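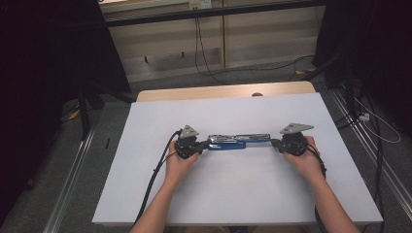
Notes for the Girkden talk: looking after the hand-held gripper table

Slide 1. Opening

Hi everyone! I get to talk for a while about my favorite table at Drirnlow. It's one station, two hand-held grippers, and a person doing the work with them. I've looked after it long enough to have opinions about cable ties, so stop me if I go on.

(Ask who has used hand-held grippers. If most hands go up, skip the next bit.)

Quick version for the rest: the operator holds one in each hand, does an ordinary task, and we record it for the arms in the Karras cell to learn from. If a gripper is a little off, every recording from that session is a little off too, and you find out weeks later.

Slide 2. The table

White top, kept bare apart from whatever we're handling. Wipe it down before each session and let it dry. Check that it doesn't rock: both palms on the near edge, lean, then the far corners. Ours went wobbly in August after the floor was cleaned and the stand got put back a hair off its marks. We lost 47 recordings to that. Tape your marks down, please, and write the date on the tape.

Slide 3. Cables

My favorite slide, sorry! Each gripper has its own cable and each cable wants its own way out. Let the operator pick up both grippers and reach across the whole table before you tie anything. Arms crossed, arms wide, one hand far out. If a cable goes tight at any point, give it more slack. Then look at the strain relief where it enters the body, which is where ours fail, nearly every time.

(Pass around the dead cable. Get it back this time.)

Slide 4. Fingers and grip

Open and close each gripper 60 times with nothing in it. Listen! A dry one has a tiny click near the end of the travel, and once you've heard it you'll hear it in your sleep. Then clean the contact surfaces, check the 4 screws, and only then touch the calibration. Sudard, our logging tool, wants fully closed at 0 and fully open at 100. If closed reads anything else, clean again first. I have recalibrated around a crumb before.

Slide 5. First pick of the day

Something long and stiff, held at both ends. Lift, tilt, set down. If one side slips, swap the grippers between hands and try again. Slip follows the gripper: go back to slide 4. Slip stays with the hand: talk to the operator, they may need a break or a lower table.

Slide 6. Spares and questions

One complete gripper, two cables, screws in a labeled bag. The checklist is on the Girkden share under "table."

(Leave plenty of time here, the cable people always have questions.)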